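Roboter am Koffertisch: Fragen und Antworten für alle im Lager Trotarby

Stand: Oktober. Zusammengestellt von der Arbeitsgruppe Verleih und Rücknahme bei Trandholm

Seit dem Frühjahr läuft am Koffertisch in Trotarby unser Automatisierungsprojekt, und seitdem bekommen wir wunderbar viele Fragen, aus der Kommissionierung, aus der Werkstatt und sogar aus dem Büro in Lolldale. Die häufigsten beantworten wir auf dieser Seite. Wir finden das Projekt großartig und schreiben trotzdem auf, was noch hakt.

Am Koffertisch: schwarze Hartschalenkoffer auf heller Tischplatte 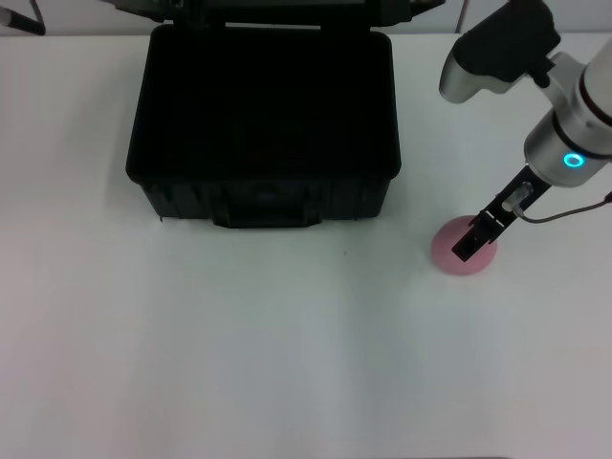
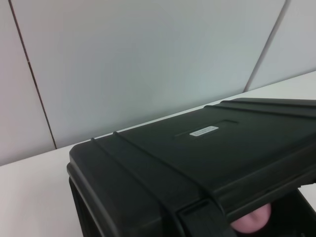
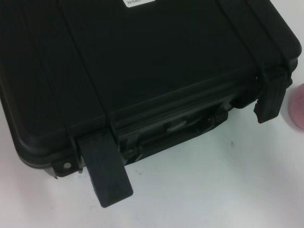
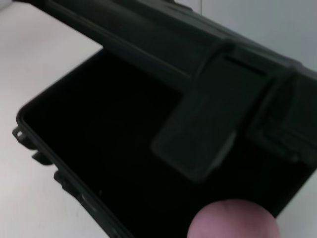
Grundsätzliches

Worum geht es überhaupt?
Um die Schutzkoffer, in denen unsere Messgeräte zum Kunden und wieder zurück reisen. Jeder Koffer muss nach der Rückkehr geöffnet, ausgeräumt, kontrolliert, neu bestückt und geschlossen werden. In einer normalen Woche sind das 765 Koffer, in der Messezeit deutlich mehr. Bisher war das reine Handarbeit, und wer einmal eine ganze Schicht lang Verschlüsse aufgehebelt hat, weiß, wie sich die Daumen danach anfühlen!

Warum fangt ihr ausgerechnet mit Koffern an?
Weil sie schwierig sind, und das meinen wir als Kompliment. Ein Karton auf einem Förderband ist für einen Roboter längst Alltag. Bei einem Koffer gibt es einen Deckel, der an seinem Scharnier geführt werden will, Verschlüsse, einen Griff, der im Weg sein kann, und dazu eine schwarze Oberfläche, auf der Kameras wenig Kontrast finden. Wenn der Ablauf hier klappt, trauen wir uns auch an die Stativtaschen.

Wer hat die Anlage geplant?
Die Planung liegt bei Ghanem, die Einrichtung vor Ort haben wir gemeinsam mit der Frühschicht gemacht. Viele gute Einfälle kamen direkt vom Tisch. Die Höhe der Arbeitsfläche zum Beispiel ist das Ergebnis eines Vormittags mit Zollstock und Unterlegklötzen.

Wie läuft die Arbeit am Tisch ab?

Öffnet der Roboter die Koffer allein?
Teilweise. Den Deckel anheben und weit genug aufklappen geht inzwischen ziemlich zuverlässig. Bei den Verschlüssen hilft noch oft jemand mit der Hand nach, vor allem bei älteren Koffern, deren Laschen schwergängig sind. Wir haben eine Testreihe mit 500 Öffnungen gefahren, bei 126 davon musste ein Mensch eingreifen. Fast immer ging es dabei um einen Verschluss.

Warum sind an so vielen Stellen Kameras?
Von oben lässt sich gut erkennen, wo der Koffer steht und wie er gedreht ist. Für alles, was mit Verschlüssen und Deckelkante zu tun hat, braucht man den Blick aus der Nähe. Auf den Nahaufnahmen seht ihr, wie viel davon einfach dunkel auf dunkel ist. Umso mehr freuen wir uns über jede Lasche, die sauber gefunden wird.

Was passiert mit dem Etikett auf dem Deckel?
Bleibt, wo es ist. Bitte nichts darüberkleben, auch keine Kundenaufkleber. Das Etikett wird vorerst weiter von Hand gescannt. Aus der Nähe war es bisher mal lesbar, mal verschwommen, und auf »mal« wollen wir die Bestandsführung nicht aufbauen.

Muss der Koffer genau ausgerichtet werden?
Nein! Das war einer der schönsten Momente des Sommers, als das zum ersten Mal funktioniert hat. Der Koffer darf ruhig schräg stehen, solange er ganz auf der Platte liegt und der Deckel genug Platz nach hinten hat. Nur auf die Seite gestellte Koffer gehen nicht.

Erkennt das System, ob ein Koffer leer ist?
Noch nicht so, dass wir uns darauf verlassen. Das Innere ist sehr dunkel, und ein schwarzes Kabel auf schwarzem Boden sieht man selbst mit guten Augen schlecht. Deshalb greift vor der Freigabe weiterhin jemand mit der Hand hinein und fühlt auch die Ecken ab. Eine zusätzliche Leuchte ist bestellt.

Was ändert sich für uns?

Fallen Stellen weg?
Nein. Für den Koffertisch gilt die Vereinbarung mit dem Betriebsrat, sie hängt im Pausenraum und liegt im Intranet. Die Besetzung der Schichten bleibt, die Aufgaben verschieben sich. Weniger Hebeln und Heben, dafür mehr Prüfen, Bestücken und Nacharbeiten. Wer Fragen zur eigenen Eingruppierung hat, wendet sich bitte direkt an den Betriebsrat, das können wir in dieser Arbeitsgruppe nicht beantworten.

Ich habe mit Robotern nichts am Hut. Muss ich programmieren lernen?
Überhaupt nicht. Die Einweisung dauert einen Vormittag: Anlage starten und anhalten, eine Meldung quittieren, einen Koffer sicher vom Tisch nehmen. Wer mehr will, darf sehr gern mehr! Aus der Spätschicht sind gleich mehrere dabei geblieben, die jetzt selbst neue Greifpositionen einlernen.

Wird meine Arbeit gefilmt oder gemessen?
Die Kameras sind auf den Tisch gerichtet. Eine Hand oder eine Fingerspitze kann dabei mit aufs Bild kommen, das lässt sich beim gemeinsamen Arbeiten kaum vermeiden. Ausgewertet wird nur, was der Koffer macht. Leistungsdaten einzelner Personen werden nicht erhoben, auch das steht in der Vereinbarung.

Werden wir langsamer?
Am Anfang ja, und das durfte auch so sein. In der ersten vollen Woche kamen wir auf 743 Koffer und blieben damit unter dem Normalwert. Inzwischen ist der Rückstand aufgeholt. Das Schönste daran ist für uns, dass die Nachmittage ruhiger geworden sind und die Rücknahme nicht mehr bis unter die Decke gestapelt steht, wenn um 14 Uhr die zweite Tour kommt.

Darf ich während des Ablaufs in den Arbeitsbereich greifen?
Nur wenn die Anlage angehalten ist oder der Ablauf euch ausdrücklich dazu auffordert. Bitte auch dann, wenn es bloß um eine klemmende Lasche geht. Anhalten, Lasche lösen, Hand weg, weiterlaufen lassen.

Was mache ich, wenn ein Deckel auf halber Höhe stehen bleibt?
Anlage anhalten, Deckel von Hand ganz öffnen oder ganz schließen und die Meldung quittieren. Danach kurz ins Heft am Tisch eintragen, welcher Koffertyp es war. Die Einträge sind Gold wert, wir lesen jeden einzelnen.

Wie geht es weiter?

Kommt ein zweiter Tisch?
Beantragt ist er. Lolldale möchte ebenfalls einen, und wer zuerst an die Reihe kommt, hängt vom Platz in der Halle ab.

Ich habe eine Idee. Wohin damit?
Ins Heft, in den Briefkasten neben der Stempeluhr oder einfach beim Schichtwechsel ansprechen. Gesucht wird gerade vor allem eine gute Lösung für Tragegriffe, die nicht in ihrer Mulde bleiben.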